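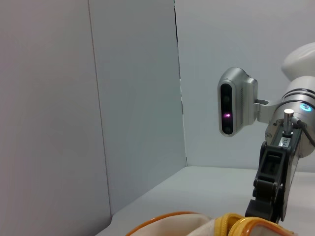 Starska workcell enclosure, white interior, with arm, wrist camera and parallel-jaw gripper over a fabric pouch.

Starska Workcell Enclosure
Supplied by Zavine Automation, Brirkatport
Page last revised February 27, 2025

Overview

The Starska is a paneled enclosure for a single robot arm working over a fixed tabletop. It is intended for laboratories and light production sites that handle soft goods, such as pouches and small bags. The interior panels and the work surface are supplied in white, with a plain finish and no printed markings, so that camera settings can be kept the same from one cell to the next.

The enclosure is one part of a complete installation. It does not replace the risk assessment required for the robot, the gripper and the task. Purchasers are responsible for confirming that the finished cell meets the rules in force at their site.

Good practice before first use

Each installation should be checked against the Zavine Cell Practice Guide, Section 13, which is delivered with the enclosure. The person in charge of the cell should confirm the following in writing:

The arm's travel limits are set inside the panels on every side, including overhead.
The clearance between the widest point of the wrist assembly and any panel is at least 58 mm at all programmed positions. Cameras, brackets and cable loops are part of the wrist assembly for this purpose.
Cables leaving the gripper have enough slack for full wrist rotation and do not touch the work surface.
Grip force is set for the softest item in the batch. Zippers, trim and straps are to be treated as snag points.
The emergency stop can be reached without leaning into the enclosure.

Settings changed after this check must be recorded, and the check repeated for the items affected.

Panel seams and inspection

Panels meet at narrow seams at the walls and overhead. A seam may show as a thin dark line and may admit a small amount of outside light. This is acceptable under the guide provided that no seam is wide enough to admit a finger and no panel moves under hand pressure. Seams are to be inspected every 20 working days and after any contact between the arm and a panel. Tape must not be used to close a seam that has opened. The panel is to be reseated and its fasteners tightened to the value in the guide.
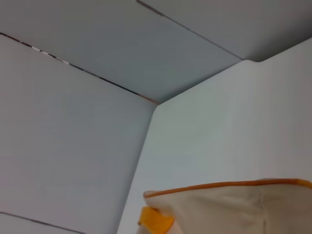

Ndlovu wrote to ask whether the 20-day interval could be extended for cells that run only one shift, as the inspection was taking longer than the rest of the monthly checks combined. The interval may be extended to 42 working days where the arm runs at reduced speed and no panel contact has been recorded since August. The extension must be entered in the cell log before the first longer interval begins.

Cleaning

Wipe panels and tabletop with a damp, lint-free cloth. Power to the arm must be locked out before anyone reaches inside. Do not use solvents near the wrist camera.

Documents supplied

Cell Practice Guide, blank inspection log, panel layout drawing, lockout label set. Replacement copies are available from the Zavine office in Brirkatport on request. Please quote the enclosure serial number.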